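Grading at the kitchen table, again

I teach ninth grade English, two sections of regular and one of co-taught, and this is the time of year when I stop sleeping well. It's April. The research papers are in. 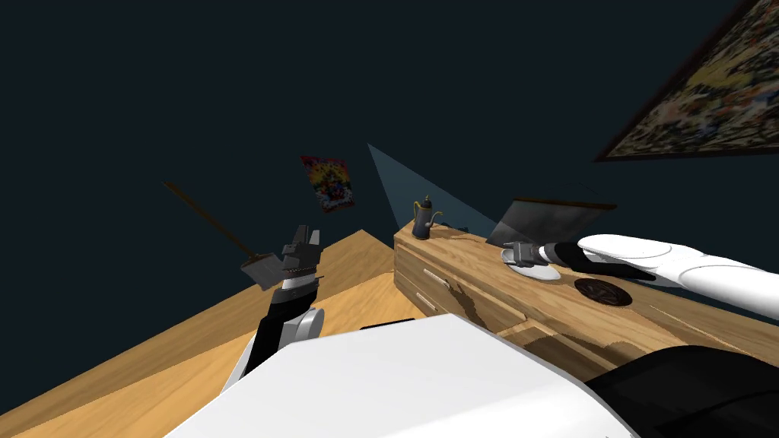
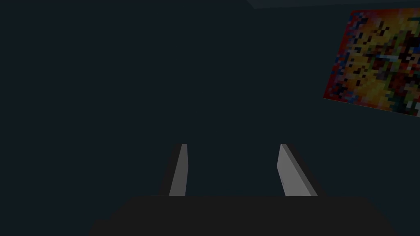

First one: robot arm over the wooden dresser. Second one: mostly dark wall.

The assignment was 800 words on a topic of their choice, with sources. I let them choose because last year I assigned the topics and got the same paper over and over. This year I got a paper on sharks, a paper on why the school should sell better pizza, and a paper on the history of the zipper that was better than anything I wrote in high school.

The trouble is the late work. My policy when I started was no late papers, period. I copied that from Pádraig Tully, who had the room across the hall and seemed to have everything under control. It lasted until the first big deadline, when a third of the class turned in nothing and I had to decide if I wanted to fail them all. I didn't. I took the papers and felt like I had lost an argument.

What I do now is give each student 3 late passes a semester. A pass buys 2 extra days and I don't ask what happened. Once they are gone, the paper loses points. I keep track on a sheet of paper taped inside my desk drawer.

Most kids use one. A few burn through all of them by the second month and then come to my desk looking surprised. I have 20 papers on my table tonight that came in on passes, so I am not going to claim the system saves me any time. It mostly cut down on the arguing.

Thenmozhi Thomas, my co-teacher, thinks I should stop collecting the whole paper at once. She wants to take the thesis one week, the sources the next, and so on. I said that was more grading. She said it was the same grading spread out, and that I would catch the kids who were stuck before they were a whole paper behind. She is probably right. We are going to try it with the last unit, which is short stories.

I also need to redo the rubric. I have a row called "voice" and I could not explain to a parent last week what gets you a 3 instead of a 2.

Eleven done so far. I'm going to grade until ten and then quit.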